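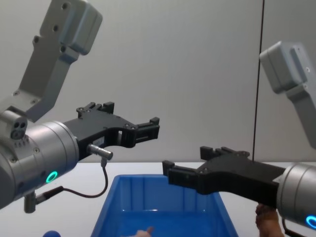 Open day at Clirkitz, Girham site — notes and questions

ohmrow
Went to the Clirkitz open day at the Girham building on Thursday. Writing up what I can remember before it goes. The tour was in two parts: the panel shop, which I won't cover, and the handling lab upstairs, where they had a two-arm cell running on a bench.

The setup as explained to us: two arms, one parallel gripper on each, one plastic bin shared between them. The task is small mixed parts out of the bin, passed from one gripper to the other, then placed in a tray. The talk was given by Blagoje Ionescu, who runs the lab. He was clear that it is a development bench and that nothing from it is on the production floor yet.

Figures I wrote down: 500 handoffs in the last logged run, 3000 as the target before they move it downstairs. He did not give a failure rate. Someone asked and he said it depends on the part.

Happy to answer what I can.

trenchfoot_ed
What was the cycle time? Without that and the failure rate there isn't much to assess.

ohmrow
Around 2 minutes for a full tray when I had my watch on it, but they stopped several times to talk, so I would not lean on that.

kestrel_b
I was in the afternoon group. The part that interested me was the wrist hardware. On the left arm there is a small silver cylinder mounted under the gripper, pointing forward and a little down, with a thin black cable looping back to a connector under the wrist. That cable has a fair amount of slack in it. On a bench it's fine. On a cell that reaches into a bin all shift, it will snag on the rim sooner or later. I'd want it clipped along the gripper body at minimum.

ohmrow
Agreed on the cable. I took the cylinder for a depth camera.

kestrel_b
I took it for a laser distance sensor. I didn't ask, so one of us may be right and possibly neither.

palletjack77
Slack isn't automatically wrong. If the last joint rotates through a large range you need a service loop there, and if you clip it tight you break the conductor at the strain relief instead. We lost three sensor cables on a packing cell at Hilham that way. All three had been dressed very neatly by a contractor.

kestrel_b
A service loop and a free-hanging loop are different things. You can have the length and still control where it goes. A spring guide would do it.

palletjack77
A spring guide adds mass and another thing to hit the bin. It comes down to how far the wrist really turns in this task. If it's a straight reach and a small tilt, clip it. If they are reorienting parts, leave it.

trenchfoot_ed
More to the point, were people's hands in the work area? The group before ours had visitors right up at the bench.

ohmrow
Yes, there were hands in close at times, one down in the bin and one by the right wrist. The rings on the wrists were lit, a green shade on the left arm and blue on the right. I asked Ionescu what the colors meant and he said they show the mode, and then he was called away before he got to which was which.

trenchfoot_ed
Then we don't know what state either arm was in. At our place nobody reaches between two arms unless both are locked out, and it doesn't matter what color the ring is. An indicator isn't a safety device.

mira_stept
It's a collaborative setup. Force-limited arms are meant to be used near people. Applying lockout to every hand-guided adjustment would make it impossible to teach anything.

trenchfoot_ed
The arm may be force-limited. The gripper is a separate item and needs its own assessment. Those fingers end in squared tips, and I saw no padding on them. A pinch point between two grippers isn't covered by the data sheet for one arm.

mira_stept
Fair on the gripper. I'd still expect that a development lab has done the assessment for the bench. You're assuming it hasn't.

trenchfoot_ed
I'm assuming nothing. I'm saying it wasn't mentioned in the talk, and it should be the first slide.

palletjack77
Can someone say more about the bin? Ribbed wall or smooth?

ohmrow
Blue plastic, ribs running vertically on the inside of the far wall. Quite shiny inside.

palletjack77
That would bother me more than the cable. Small parts sit between the ribs and a wide finger can't get at them. Also if the sensor is optical, a shiny wall will give you false returns. Did they do anything about it?

kestrel_b
He touched on it in our session. They have ordered a matte liner from Todorova, part 1304 in that catalog, and the plan is to compare runs with and without. The liner is due in February. He said the last few parts in the bin take longer than all the rest, and they currently tip those out by hand.

palletjack77
Then the 500 figure needs a footnote. Does a run count as complete if a person empties the bottom of the bin?

kestrel_b
He counts handoffs only. Anything removed by hand is left out of the log. I think that's defensible for testing the transfer, less so for claiming a working cell.

mira_stept
Did the two grippers meet at the same height for the pass? Most of the ones I've seen hold one arm fixed and let the other come to it.

ohmrow
They approached at different heights, left one higher, right one down near the rim. For the pass itself I was standing at a bad angle. My impression was that the right arm held still and the left came down to it, but I'd defer to anyone who had a better view.

kestrel_b
Same impression here, but our group saw only a few passes before the questions started.

mira_stept
Thanks. That matches how I'd do it. It halves the calibration error you have to chase.

trenchfoot_ed
It doesn't halve it. The error between the two bases is the same whichever arm moves. You only remove the tracking error of the arm that's parked.

mira_stept
All right, reduces it. I'll write to the lab and ask about base calibration and the gripper assessment in the same message. If I get an answer I'll post it in this thread.

palletjack77
Ask about the wrist rotation range too, please.

We use cookies to keep you logged in and to count visits. Accept | Settings

Contact the moderators | Forum rules | Posts remain the copyright of their authors | Back to top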